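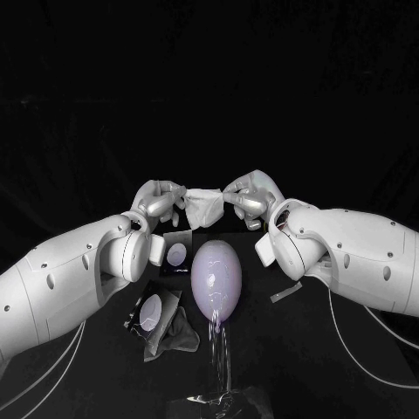
Sioned Probert reckons the racking at the Getness store was passed too quickly last time, and having read the old sheet I tend to agree. Every box was ticked in the same pen.

Racking and loading bay, April

1. Load signs on each bay
Fitted. Bay 4 says 700 kg, the Baramik paperwork says 400 kg. Somebody is wrong. Use the lower figure until I see proof.

2. Uprights straight, no dents
Mostly. One dent by the roller door, marked "old damage" on three sheets running. Old damage is still damage.

3. Floor bolts tight
Told they were done. No record of it. NOT PASSED.

4. Beam locking pins
Two missing, bay 6. Josedum say replacements are on order - they said so in the winter too.

5. Walkway clear
Clear at 10 am, when I was expected. I'll come back unannounced.

6. Fire door
Opens, sticks at the bottom. Plane it.

Items 1, 3 and 4 to be rechecked before bay 6 is loaded.

H. Bevan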